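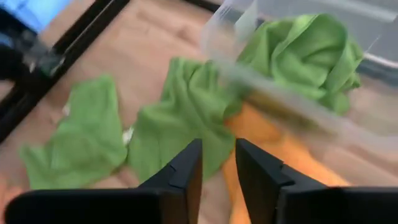 Attachment 1. Light brown wood surface, close view.

Ticket 214: Ventilation schedule not followed in Zone 2 and Zone 5
Site: Revville
Reported to: Grunholm Building Services, Controls Desk
Equipment: Unamar ventilation controller with wall-mounted carbon dioxide sensors
Priority: Normal, raised to High on second entry
Status: Closed

Original report

The occupant of the Revville site reports that the supply fans serving Zone 2 and Zone 5 do not start at the scheduled time in the morning. The fans run correctly when switched to manual at the panel. When the panel is returned to automatic, the fans continue until the end of the working day, stop as programmed, and then fail to start the next morning. All other zones follow the same weekly schedule and are not affected.

The occupant states that the air in both zones becomes stale before noon. The wall sensor in Zone 5 displayed a reading of 2,005 parts per million on the morning the report was made. No alarm was shown on the panel, although the alarm limit is set well below that figure.

The occupant has requested that the fault be corrected without replacing the panel, which was installed last December and remains under warranty.

Controls Desk, first entry

The report has been received and assigned. The occupant was asked to confirm the following before a visit is arranged:

Whether the panel displays the correct day and time.
Whether any holiday or exception period is entered in the calendar.
Whether the power supply to the panel has been interrupted.

The occupant has confirmed that the day and time are correct and that the calendar contains no exception periods. There was a short loss of power to the whole building during electrical work last month. The occupant could not say whether the ventilation fault began before or after that work.

The occupant was advised to keep both zones in manual during working hours and to switch them off at the end of the day. It was noted that manual operation bypasses the frost protection timer -- the fans should therefore not be left running overnight in cold weather.

Controls Desk, second entry

The priority of this ticket has been raised to High. The absence of an alarm at the recorded carbon dioxide level is a separate concern from the schedule and must be explained before the ticket can be closed.

A remote session was opened with the panel. The weekly schedule was read back and is correct for every zone. The event log shows that the start command for the two affected zones was issued each morning and was rejected by the zone modules. The modules gave the reason as "owner mismatch." No rejection was recorded for any other zone.

The two modules were restarted remotely, one after the other, with the occupant's agreement.

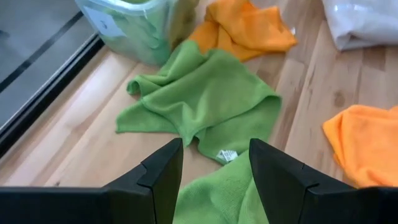 Both modules returned to service and accepted a test start command from the panel. The fans started and were stopped again after a short run. The schedule was left in automatic, and the occupant was asked to report on the condition of the fans the following morning.

Occupant, reply to second entry

The fans did not start. Both zones were placed in manual again, as previously advised. The occupant asks that a technician attend in person, as the remote restart has not produced a lasting result.

Controls Desk, third entry

A site visit was carried out on Thursday. The technician examined the wiring between the panel and the zone modules and found no loose connections. The supply voltage at each module was within limits. The sensors were compared against a calibrated handheld instrument and were found to be accurate, so the high reading in the original report should be treated as genuine.

The module settings were then read directly at each unit. In both affected modules, the field that identifies the controlling panel held the factory default in place of the address of the Revville panel. A module in this condition will accept a manual command from any source but will refuse a scheduled command. It will also report its sensor value for display without passing it to the alarm function, and this accounts for the missing alarm.

The test command sent during the remote session is classed by the panel as a manual command. Its success was therefore not evidence that the schedule would work, and the desk procedure has been marked for correction.

The correct panel address was entered at both modules and saved. The question of why it was lost was referred to the manufacturer's service agent, Paulauskas, together with the event log and the settings files.

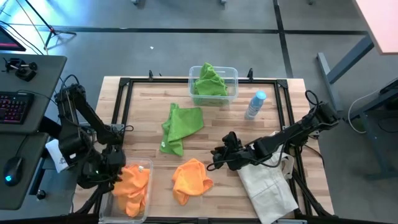

Paulauskas replied that the address is held in temporary memory until the module has completed one full overnight cycle, and that a loss of power before that point will return it to the default. The reply added that modules replaced or reset after the original installation are the most likely to be affected, and that a firmware update is available which saves the address at once.

The maintenance record was checked against this reply. The modules in Zone 2 and Zone 5 had been reset on the day before the electrical work in order to correct their zone labels. The remaining modules had not been touched since installation.

Controls Desk, fourth entry

The firmware update was applied to all modules at the site. After the update, the panel was powered down and restored under supervision, and the address was retained in every module. An alarm test was performed by lowering the limit temporarily -- the alarm appeared on the panel for each zone in turn. The limit was then returned to its original value.

The occupant has since confirmed that the fans in both zones start on schedule and that manual operation is no longer in use.

Resolution

Panel address restored in two modules. Firmware updated in all modules. Alarm function tested. Work covered by warranty, and no charge has been made to the occupant. Any recurrence should be reported under the same ticket number.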